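Brerville cell: progress report to Rautiainen, February 2026

Simulation setup, maintenance and open items
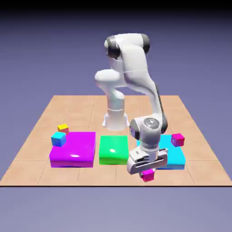 Minttu Miettinen asked after the last report why we still spend hours on the simulated cell when the real arm is bolted down and running. The short answer is that every change to the gripper settings is tried in the model first, and the model has to match the arm for that to be worth anything. Most of this period went into keeping the two matched.

The layout in the model is one arm on a square table, three colored blocks as platforms, and small cubes to move between them. We kept it plain on purpose. The grid on the tabletop is what we measure against when we move the base.

Work done

The base position in the model was off from the real one by 2 mm toward the back of the table. We found this while chasing a placement error that we had first blamed on the fingers. The base was measured again and the model file corrected. Old runs made with the wrong value are kept in a separate folder and are not included in the results below.

The wrist joint on the real arm was opened, cleaned and greased. One cable showed wear where it passes the elbow and was replaced with a spare from the Trumix kit. The new cable is slightly stiffer, so the cable clip was moved down the forearm to give it more slack. Joint zero was set again afterward.

Finger closing force was lowered in both the model and the real controller. At the old setting the real cubes were getting marked on the edges.

Results

We ran 545 pick-and-place cycles in the model after the base correction. Of these, 16 ended with a dropped or badly placed cube. Most of the failures came when the arm had to reach down close to a platform edge, where there is little room for the fingers. The real arm has done 151 cycles on the same program. Its failures are still being sorted by cause and will be in the next report.

Not finished

The approach path near the platform edges needs a higher waypoint. Toivo Harju has a version working in the model but it adds time to each cycle, and we would like to shorten it before it goes on the arm.

The friction values for the cubes are still the defaults that came with Staltness. We need to measure the real ones.

We have one spare wrist cable left and have asked for two more under the existing parts budget. No change to the total is requested. The full maintenance check of the arm is planned for June, and the cell will be down while it is done.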